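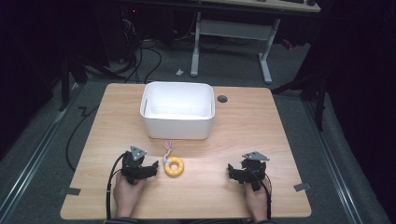
Opened by: Miyazaki room desk | Ticket 959 | 25/09/2018 | Category: Furniture / tables | Product: Brivia 480 | Status: Closed

Subject: Table will not stay on its tape marks, bin slides toward the front

Original report

The Brivia 480 in the Miyazaki room moves during use. It is the light wood-grain table with the rounded corners, on the gray carpet. There is gray tape at the two near corners to show where it belongs, and by the end of a morning the near left corner has crept away from its mark. The right corner moves less. We push the table back and it does the same thing again.

We also have a problem with the white Istix bin that sits at the far side of the table, a little left of the middle. It works its way toward the front edge while people are putting toys into it and taking them out. The bin is close to empty most of the time, so weight is not holding it down.

The toy used most is the yellow ring with the multicolored string. It gets set down in front of the bin and then put away in the bin. If the bin has slid forward there is not enough clear tabletop in front of it and the ring ends up too close to the edge.

What we need:
Table stays on its marks for a full day.
Bin stays at the far side.
Nothing permanent on the tabletop. The surface is in good shape and we would like to keep it that way.

What we tried before opening this ticket:
Pressed new gray tape over the old tape. No change.
Put a folded paper towel under one leg. Worse, and it came out when the table was moved.
Wiped the tabletop with a damp cloth. The bin slid more easily until it dried.

Reply from Drakatier furniture support

Thank you for the report. A few questions before we suggest parts.

Does the table rock when you press on a corner? Try all 4 corners one at a time with nothing on top.
Has the table been turned around since it was first set up? The 480 top is a bit narrower at one edge than the other. Please tell us which edge is toward the user.
What is on the bottom of the legs right now?
Is the carpet laid in tiles or in one piece?

Please do not add more tape on top of the old tape. Layers of tape on carpet lift at the edges and do not hold furniture. Tape is fine as a mark only.

Reply from Miyazaki room desk

Pressed each corner. The near left one dips and the far right one comes up. It is a small movement but you can hear it. The other corners are steady.

The wider edge is toward the user, and the narrow edge is at the far side. The round grommet hole is on the far part of the top, to the right of where the bin goes. We have not turned the table since it came in April.

The legs have hard plastic caps. One of them, near left, is smoother than the rest. The threads above the cap are visible on that leg and not on the others.

Carpet is one piece as far as we can tell. We did not pull it up.

Reply from Drakatier furniture support

The orientation is right, leave it as is.

The near left foot has been turned out too far or has worked loose. When that foot carries its load unevenly the table pivots a little each time somebody leans on it, and the corner walks. Leveling should be done first. If it still moves after leveling, fit felt-free rubber cups under the feet. Felt pads are made for hard floors and will not help you on carpet.

Steps:
1. Take everything off the table. Bin, toys, anything run through the grommet.
2. Lift the near left corner. This takes 2 people on this model, one to lift and one to turn the foot.
3. Turn the foot in by hand until the threads are covered. Do not use pliers, the cap will crack.
4. Set it down, press all corners again, and adjust in small turns.
5. When the rocking is gone, tighten the lock nut. It is the thin nut against the leg and is easy to miss.

For the bin, try a piece of open-weave shelf liner cut smaller than the base so it does not show or catch. It needs no adhesive.

Log, Miyazaki room desk

Cleared the table. Nothing was in the grommet.

Turned the near left foot in. It went easily, so it was loose. The lock nut was all the way down by the cap and was doing nothing. Checked the other legs while we were under there and their nuts were tight.

Set the table down and pressed the corners. Still a slight dip near left. Lifted again, turned the foot back out a little. Steady now at every corner. Tightened the nut with fingers and then a small wrench.

Pulled up the layered tape. The bottom layer left some glue behind, which came off with warm water and dish soap. Put down fresh single pieces at the two near corners after the table was in place. The earlier marks had been put down when the table was already a bit crooked to the room, so the new ones are not in exactly the same spots. If anybody is comparing with older notes, use the new marks.

Cut shelf liner for the bin. The first piece was too big and a corner stuck out under the rim on the left side, so we trimmed it. The bin sits flat on the second piece. Pushed it with one hand from the front and it held. Pulling on the handle slot does still move it, as it should.

Log, next day

Table on its marks at lunch and at closing. No rocking.

Bin stayed put through the morning. In the afternoon somebody lifted it out by the handle slots to empty it and set it back down without the liner, and it slid again. The liner was found on the carpet. Not a fault with the liner.

Question for Drakatier: can the liner be attached to the underside of the bin without leaving marks on it?

Reply from Drakatier furniture support

You can use small rubber bumper dots on the base of the bin in place of the liner, one near each corner. They stick to the plastic and leave the tabletop alone. Wash the base with soap and let it dry fully first. Some Istix bins have a slight texture underneath and the dots come off if the base is damp.

Log, Miyazaki room desk

Washed the base, left the bin upside down overnight, put the dots on in the morning. They have stayed on. The bin has been lifted off and put back many times since and does not slide. Liner thrown out.

The bin now sits a hair higher than before. It makes no difference to getting the ring in or out.

The string on the ring has nothing to do with any of this, but it was mentioned to us that it should be laid toward the bin so it does not hang over the front. Added to the room sheet.

We did not fit the rubber cups. The table has not moved since the foot was leveled. Please keep the cups on the parts list for this ticket in case it comes back after the carpet is cleaned.

Closing note from Drakatier furniture support

Cause: near left foot loose, lock nut not seated.
Fix: foot leveled, nut tightened, tape marks replaced, bumper dots added to bin.
Parts supplied: none.
Parts listed but not ordered: rubber cups for the Brivia 480, set of 4.

After carpet cleaning, wait until the carpet is dry before you put the table back, then press the corners again. If a corner dips, repeat the steps from the foot adjustment on. You can reopen this ticket by replying to it, and please include which corner.

Status changed to Closed.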